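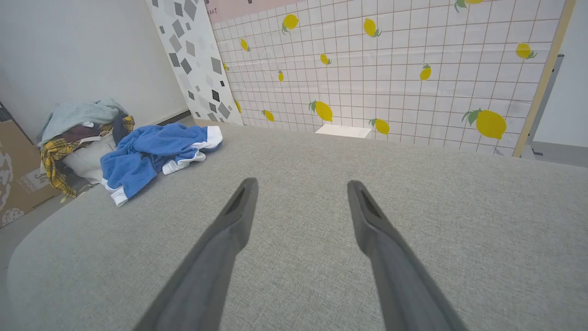
What does Futau do all day?

We fold other people's laundry, badly at first and then less badly, and we sell the record of it to companies whose robots would like to learn.

That is the short version, and the one Sointu Jääskeläinen gives at weddings. The longer one is that a learning system needs examples, a great many of them, and somebody has to sit down and make them. Futau is that somebody. Our operators guide a pair of gripper fingers through a job, start to finish, while a small camera at the wrist keeps a note of what the fingers were looking at. One go at one job is an episode. A good operator gets through 39 in a shift and then goes home and refuses to touch a tea towel.

How we began

Sointu started the firm after five years writing software for a warehouse, where the robots were excellent provided every box was the same box. She wanted to work on things that slump. Cloth slumps. It also has no proper edges, hides its own corners and never lands the same way twice, so we picked it as our first subject and have regretted it, on and off, ever since.

Our first set was called Premum, after a spelling mistake in the folder name that had been copied into too many places to fix. It covered towels and not much else. Peixoto came next and added shirts, which have sleeves, and sleeves set us back a whole winter. Carkosier is the one we're working on now. It deals with mixed heaps: find the item, get it out without bringing its neighbours along, lay it flat, fold it, put it down somewhere sensible.

How we work

We keep our sets looking lived in. A robot that has only met laundry on a bare white bench tends to lose its nerve in front of a patterned wall, so we go in for soft seating, cardboard boxes and backdrops with lemons on. Visitors assume we have strong feelings about citrus. We change the surroundings often and the clothes more often still, and the current wardrobe stands at 224 items, most of them bought from charity shops by people with no eye for colour.

Every episode is watched back by someone who didn't record it. They mark where the grasp began, where it slipped and whether the result would pass in a moderately tolerant household. Failures are kept and labelled as failures. Clients used to ask us to take them out, and now they ask for more, as a fumbled collar followed by a decent recovery is worth having. We are well placed to supply these.

Operators train for 3 weeks before anything they do goes into a set. The first week is mostly apologising to the equipment.

What we don't do

We don't build robots, and we don't train the models ourselves. We don't record in people's homes. We have also been asked, more than once, whether we would take in ironing. We wouldn't.

Working with us

We take on new operators each June. No technical background is needed, though patience helps, and so does a certain indifference to seeing the same shirt again after lunch. If you'd like a sample of Carkosier, or have a heap of your own that your robot can't make sense of, write to us through the contact page. Sointu reads everything that comes in, usually before 8 in the morning, and her replies get friendlier after coffee.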